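4. What the reviewers were hearing

I should say up front how I got into this part of the study, because it shaped the way I read everything afterwards. I had finished coding the lyrics of the Plorari albums and I was pretty pleased with myself, and then Xolani Hendricks read my draft and wrote in the margin, "Fine, but who says this is doom?" I had no answer. I had taken the label from the reviews like everybody else does! So I went back to the reviews, all 429 of them, and started over with a much simpler question: when a reviewer calls a record "doom" or "gothic" or "doom with gothic parts", what in the music sets off the word?

My first guess was tempo. Slow songs get called doom, faster songs get called something else, and we can all go home. That worked nicely for the early Lambrakis records, where the slow songs really are very slow, but it fell apart with Bitine. Their second album is quick by any measure (I tapped along with most of it on the bus) and reviewers still reached for "doomy" again and again. What they seemed to be reacting to was the organ. Once the organ comes in and holds a low chord under the guitars, the word shows up in the review, whatever the drummer is doing.

I also looked at what the reviewers compared each record to, and this turned out messier than I'd hoped. Comparisons follow record labels far more than I expected. If two bands shared a label in the same season, somebody would hear a family likeness between them, and a few writers even admitted they weren't sure if they were hearing it or reading it off the back cover. I counted 71 reviews where the only band named for comparison was a labelmate. I don't think these writers were being lazy. Promo copies came in a bundle, you played one after the other in the same evening, and of course they ran together a bit. 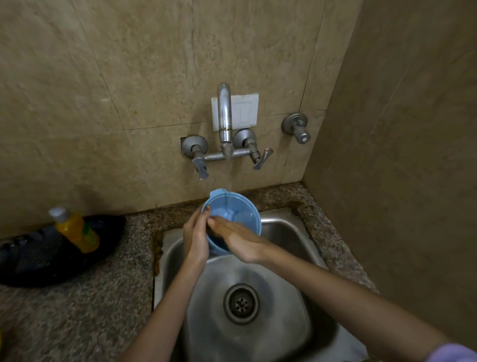

Figure 3. Filling a light blue mug at a wall-mounted faucet.

The vocals were the other big surprise for me. I had set up three boxes for singing style (clean, growled, and mixed) and it took me most of May to accept that the reviewers didn't use them the way I did. A singer like the one in Plamer, who stays low and clean and hardly ever raises his voice, was called "growling" by a good number of people. At first I marked these as mistakes. Then I listened again with headphones, late, around the time of night when those records make the most sense, and I could sort of hear what they meant - there's a roughness at the ends of his lines, and if you come in expecting growls you can fill in the rest yourself.

So I changed the coding. Each review now gets two marks for vocals, one for the word the writer used and one for what Xolani and I heard on the track, and we only talk about the gap between them. We disagreed with each other on eight tracks, mostly long ones with spoken passages, and I've left those out of the comparison. Xolani would like it on record that he was right about the Lambrakis ballad, and he may well be.

The chorus question can be dealt with faster. Writers who liked a record tended to call its choruses "catchy", writers who didn't like it called the same choruses "commercial", and I couldn't find anything in the songs themselves that would predict which word you'd get. The opening song on the third Plorari album got both words in the same review, two sentences apart, and I'm still fond of that one.

One warning before the next section. The reviews come mostly from small webzines, and a handful of very busy writers are behind a large share of them. One person wrote so much about Bitine that I ran the organ comparison a second time with his reviews taken out. The pattern got weaker but it was still there, and both versions are in the appendix. Section 5 goes through the cover art, where the labels behave quite differently and I had to throw out my first set of categories completely.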